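Review: Hidden Camera Hunt, Home Edition (Katene)

Katene has adapted the pursuit format of reality television into a board game for two teams. One team plays contestants who must stay out of sight for the length of a simulated broadcast season; the other plays the investigators assigned to find them. The set contains a folding map, 221 cards and a scoring dial. This review is based on complete games at both difficulty levels.

The rules are clearly written and can be learned in a single sitting. Contestants move in secret and record each stop on a pad, while investigators spend from a budget of 4000 credits on phone records, interviews and press appeals. The press appeal cards are the strongest element of the design. They reproduce the tone of entertainment news convincingly, and they oblige both teams to weigh publicity against concealment.

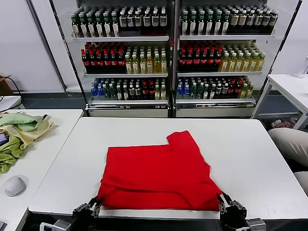
Ellance wrote to the review desk that the investigators' budget is too generous at the standard level, and that her family had finished every game before the midseason episode. Our own results support the complaint in part. At the advanced level, where the budget is reduced, the sides were evenly matched.

Components are of mixed quality. The cards are sturdy, but the dial slips when turned quickly and the map is difficult to read in low light. A full game can take up to 70 minutes, and the final stage offers little to a contestant who has already been caught.

The set is recommended for regular viewers of the genre. Households seeking a shorter game may prefer Duder, from the same publisher.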